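Robot Kitchen Practice Group – minutes of the August meeting
Held Friday, 3:30 p.m., upstairs at Venano
Minutes by Grigore Neagu (my turn again, so blame me for the spelling)

We started late because the Drateck people were stuck looking for parking, and then we spent a good while on the old minutes. One correction: the blade rule was put down as "agreed" and it should have said "agreed for trial." Fixed now, and the rest went through as written.

1. Blade rule

This took up most of the afternoon, as I figured it would! The draft says that any time an arm is holding a knife, people keep their hands off the table, full stop. Leltia wanted an exception for nudging the fruit back into place, and I'll admit I was on their side at first. I've done it myself, more than once, and felt silly about it later. Qiu asked what happens if the arm picks that moment to move, and we didn't have a good answer. So the exception is out.

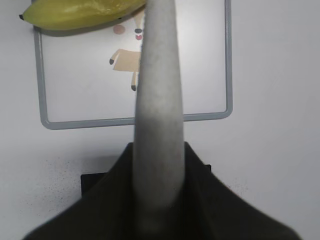 We also went back and forth on the word "holding." Drateck's view was that it should start when the fingers close on the handle. I said it should start earlier, when the arm begins its reach toward the stand, and after some grumbling (friendly, mostly) that's the wording we kept. It ends when the knife is back in the stand and the fingers are open again.

Speed near the stand came up too. We settled on a cap of up to 451 millimeters a second for now, and I know that's an odd number – it came out of Qiu's own trials and we can round it when we have a reason to.

2. Table layout

Much quicker. The stand gets a marked spot and stays there all day. The cutting board goes beside it with a clear gap in between, and whoever sets up checks the gap before the first run. Leltia asked if a printed board is okay or if it should be plain. I like the printed ones, they're cheerful, and we couldn't think of a safety problem, so either is fine as long as you write down which one you used.

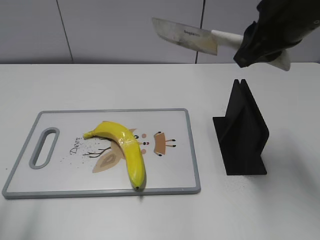 This page was last changed in August at 9:12 a.m.

3. Crumbs and cleaning

I brought this one and I'm still a bit worked up about it. Little dark bits on a white table get into the camera views, and then we argue over whether a bad grasp was the arm's fault or the mess. The new rule is a wipe-down with the arm stopped and the stop button pressed in, between sets and never during one. Drateck will write out the steps, and I'll pin a copy by the door.

4. Run logs

We have 2,809 runs logged so far, and 800 of them have no name in the setup box. Come on, folks! From now on a run with no name doesn't count toward the total. Qiu offered to go through the old ones and match up what can be matched, which is very kind and sounds awful.

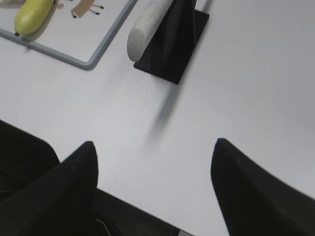 Does the blade rule still apply if the knife is a dull practice one?
It applies to every knife, dull or sharp, so that people build one habit and stick with it.

5. Anything else

Leltia would like covers on the grippers checked for loose folds before each session, and that goes on the setup sheet. I have 7 spare copies of the old sheet if you want scrap paper.

To do before next time: Drateck, cleaning steps. Qiu, old logs. Me, the new blade wording, sent out to all of you for comments – please read it this time.

We wrapped up at 5:40 p.m.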